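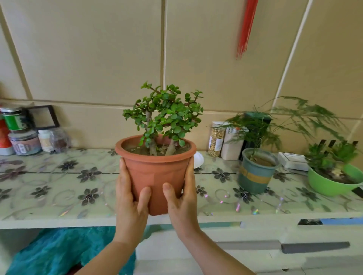

Vol. 14, No. 2

**GARAGE & DRIVEWAY TIPS - July 2020**

Quick ones this time, busy week at the shop.

**Battery terminals.** White fuzz on the posts? Baking soda and warm water, old toothbrush. Negative cable off first, back on last. Wipe dry, thin smear of grease. Done.

**Stuck lug nut.** Penetrating oil, then go eat lunch. Don't jump on the wrench. Manolis Karamanlidis jumped on the wrench and bought 2 new studs.

**Cloudy headlights.** Toothpaste works for a week maybe. Wet sand with fine paper, then polish, then a UV sealer or your doing it again by fall. Tape off the paint!! I forgot once.

**Floor mats.** Hang them on the fence and beat them before you vacuum. Dish soap, stiff brush, hose. Rubber ones same thing, skip the shiny spray - your foot slides off the brake.

**Squeaky door hinge.** White lithium grease. Open and close it a bunch, wipe the drips.

**Tires.** Check cold, in the morning, before you drive anywhere. The number you want is on the sticker inside the driver's door, not the one on the tire. Spare too. Aliki Psarras found hers flat on the shoulder outside Prencombe, 25 miles from home.

**Dog hair in the seats.** Damp rubber glove, drag it one direction. Beats any roller.

**Musty AC.** Change the cabin filter. Usualy behind the glovebox, no tools on most cars. Note which way the arrow points before you pull the old one.

**Oil on the driveway.** Cat litter, grind it in with your shoe, leave overnight, sweep. Old stains need degreaser and a second go.

Sihan Cao wants to know about tree sap on a soft top - still testing, next issue.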